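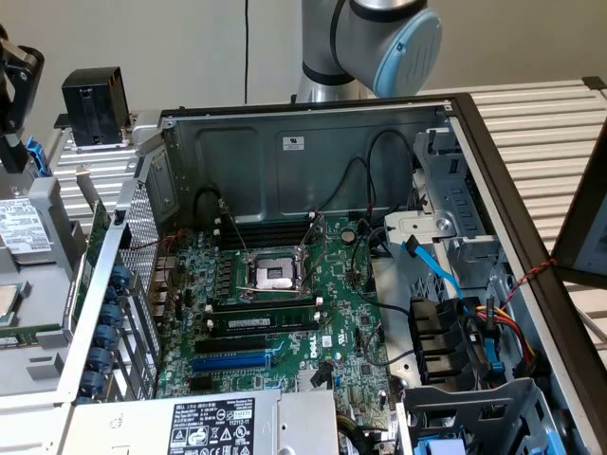

Irena Laskowska wrote to us before she had bought anything, to ask why she should pay for a bag of worm compost when the council gives the brown stuff away at the tip every spring. She had read that castings would double her tomatoes, and she didn't believe it. Neither did we, and her letter has shaped this page ever since.

Home Our compost Wormeries Workshops About us Contact

Reading time: 3 minutes

About Vasitance

We sell worm compost, wormeries and the worms to go in them. We started with one bin behind a rented shed and a strong suspicion that most of what is said about worms on seed packets, on the internet and at garden shows is wishful thinking. A fair amount of it still looks that way to us.

Take the claim that castings are a complete plant food. They aren't. They hold a modest amount of nitrogen, and how much depends on what went in at the top. If you feed your worms on cardboard and tea bags, you will get something that improves the feel of your soil and does little else. Hungry crops in pots will still want a feed by midsummer, whatever you have read.

Then there is worm tea, the brown liquid that drains from the bottom tray. People swear by it. We have poured it on beans, left it off beans, and struggled to tell which row was which. We don't bottle it and we don't sell it, though we are asked to most weeks.

What we do think castings are good for is seed sowing and potting on, mixed at one part in five with something plainer. The mix holds water well and doesn't crust over. That is a smaller promise than you will find on other bags, and it's the only one printed on ours.

Our trials

Sumaiya Barua runs the trial beds. Last season she grew lettuce, chard and dwarf beans in 14 beds, half with castings and half without, and kept the labels hidden from whoever was doing the weighing. The lettuce came out ahead. The chard didn't, and the beans were spoiled by slugs before anyone could weigh much of them. We put all of it in the newsletter, slugs included, and 2,086 people get that now, some of whom write back to argue.

One year of lettuce proves very little. She is repeating it with the same varieties, and if the difference goes away we will say so.

What we sell

The Coller is our small wormery, three trays and a lid, meant for a household of one or two. The Stesetti is the larger one and takes some 10 weeks to get going, longer if you start it in December, when the worms slow right down and food left on top just sits there. Please don't buy one as a Christmas present for somebody who hasn't asked for it – we get a few back each year.

Castings come in sacks, sieved. We don't call them organic, as we haven't applied for the certificate and can't vouch for every peeling.

Workshops

We hold these at the Wasilewska allotments, with room for 11 people. You will handle worms. Bring gloves if you mind that, and bring any claim you have heard and would like picked apart. Ours are fair game too.

Page last checked 16 April 2024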